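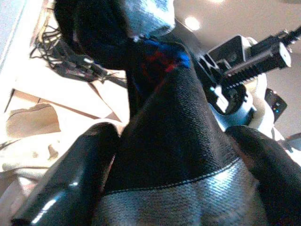
Lundgren recall provision – is the disclosure adequate?

coverage_ratio
Reading the half-year report from Lundgren. Note 23 books a provision for replacing the castings shipped with wrong tensile certificates. The note gives one total and no split between replacement cost and customer claims. Does anyone have a view on whether claims are in that number at all?

tenor9
They are not. The wording is "direct costs of replacement." Customer claims sit under contingent liabilities, two pages later, with no amount. Standard treatment when the outflow can't be estimated reliably.

coverage_ratio
Then the headline provision is close to meaningless for a bondholder. Stesdale alone took 9 shipments, and their supply terms make the seller liable for line stoppage.

parvalue
Disagree with "meaningless." It sets a floor. Cash plus the undrawn facility covers the floor with room left over.

tenor9
The facility has a leverage covenant, tested in August. If claims are recognized before the test date, EBITDA drops and the undrawn part may not be available when it is needed. I would leave it out of any liquidity figure.

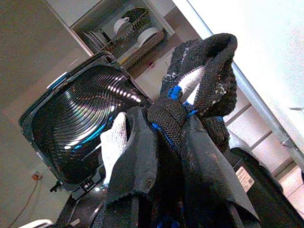
Also check the definition of EBITDA in the facility agreement. Exceptional items are added back, but only up to a cap. The cap is 500 in the reporting currency, thousands, so it does very little.

parvalue
Fair point on the cap, I had read it as uncapped. I still think the lenders waive. Two of them hold the Trosau plant as security and gain nothing by forcing a sale now.

coverage_ratio
A waiver costs a fee and a margin step-up – Teltham paid both for theirs. And secured lenders being comfortable doesn't help the unsecured notes. It usually means more security goes to the banks.

parvalue
The notes have a negative pledge.

coverage_ratio
With a carve-out for existing lenders. Page 2 of the terms.

tenor9
Has anyone seen whether product liability insurance responds? Policies I've read exclude known nonconformity, and a false certificate looks like that to me.

parvalue
Depends on who knew and when. I wouldn't model a recovery.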